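Chapter 4
Clear Finishes on Interior Wood

Terms introduced in this chapter: film finish, penetrating finish, solids content, flash time, sheen, specular reflection, witness line, cure

4.1 What a finish is asked to do

A clear finish is a thin layer of material applied to wood as a liquid and left in place as a solid. It slows the movement of water vapor into and out of the board, keeps dirt out of the pores, and changes how the surface looks. No finish stops vapor completely. A board coated on all faces will still swell in a damp season and shrink in a dry one, though the change comes later and is smaller at its peak than in a bare board.

Chapter 3 covered the wood itself: how it is cut, how it is dried, and how its width changes with moisture content. This chapter assumes that the board has already been brought to the moisture content of the room in which it will be used. Finishing a board before that point is a common source of the faults listed in Section 4.6.

Film finishes build up on top of the wood. Varnish, lacquer and shellac belong to this group. Penetrating finishes, chiefly the drying oils, soak into the outer cells and harden there, leaving little or no measurable layer above the surface. Many products sold as oils are blends that contain some varnish, and they behave partly like each group.

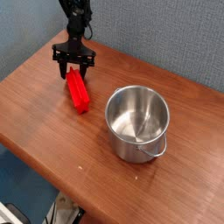
Figure 4.1 Wooden tabletop with a red star-shaped block.

Horizontal surfaces are harder on a finish than vertical ones. Objects are set down, dragged and left standing, and liquids stay where they fall. For this reason furniture schedules often call for a heavier film on the top than on the legs or rails, even where the same product is used throughout. The worked schedule in Section 4.4, adapted from Angharad Bellis's notes for the Drutdale bench course, follows this practice.

4.2 Solids content and film thickness

A finish in the can is part solids and part solvent or water. Only the solids remain after drying. If a product is 30 percent solids by volume and is laid down at a wet thickness of 100 micrometers, the dry film will be 30 micrometers thick. The wet thickness is read with a comb gauge while the coat is still liquid. The dry thickness is harder to measure on wood, and in most shops it is calculated.

Each coat must lose enough solvent before the next goes on. The waiting period is called the flash time. It depends on temperature, air movement and the thickness of the coat – doubling the thickness more than doubles the wait. Some varnishes must also be sanded between coats, as a cured layer gives the next one little to grip. Sanding through one coat into the coat below leaves a visible outline known as a witness line.

4.3 Sheen
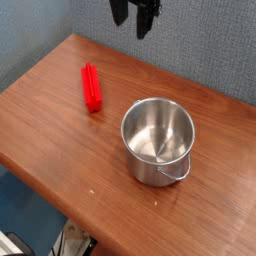

Sheen describes how much of the light striking a surface is returned at the mirror angle. This part of the light is called specular reflection, and the remainder is scattered or absorbed. A gloss meter compares the specular reading with that of a polished black glass standard. The angle of measurement must be reported with the result: 60 degrees is used for general work, 20 degrees for high gloss, and 85 degrees for very flat surfaces. The eye makes a rougher version of the same test. On the tabletop in Figure 4.2 the reddish-brown surface turns to a lighter orange-tan in patches toward the right, where the coating returns more light, while the fine grain streaks still run straight along the board. Changing the viewing position shifts such patches, so two people standing at different points may disagree on how glossy the same top is.

Figure 4.2 Polished tabletop against a gray textured wall.

Satin and matte products contain a flatting agent, usually fine silica. The particles settle during storage and must be stirred back in before use. Stirring should be slow and should reach the bottom of the can. Shaking is avoided, as it traps air that later appears as bubbles in the film.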